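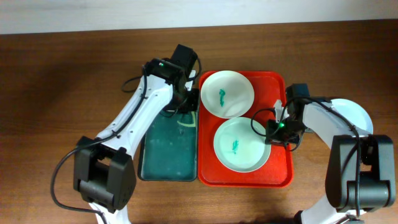 How long does the battery last if I only use it for calls and texts?

Most people get 10 days between charges on the Tokusix, and a bit less if you leave the torch on in your pocket, as plenty of us have done.

The Tokusix from Momness is a simple mobile for anyone who wants to ring home, send a message and check the weather without paying for a big data plan. It keeps your texts in a queue when you lose signal out past the last town, then sends them along once you're back in range, so you don't have to stand on the ute tray waving your arm about. The keys are a good size, the colour screen is easy to read in full sun, and there's a proper headphone socket — remember those?

We've also put in Surnotetti, our little messaging program, which squeezes each message down so it uses hardly any credit. It works in 43 languages, and your grandkids can write to you from whatever phone they already have. If you'd like to keep your old number, pop your existing SIM in and follow the prompts. Your contacts should come across by themselves, though we do suggest writing the important ones down first, just in case.

In the box: phone, battery, wall charger, cable and a printed guide in nice large type.

SIM slots: 2
Colours: charcoal, cream
Warranty: two years, repairs through our Ogundipe workshop
Price: $59, postage included

Back in stock in October. Leave your email at the checkout and we'll drop you a line when they land.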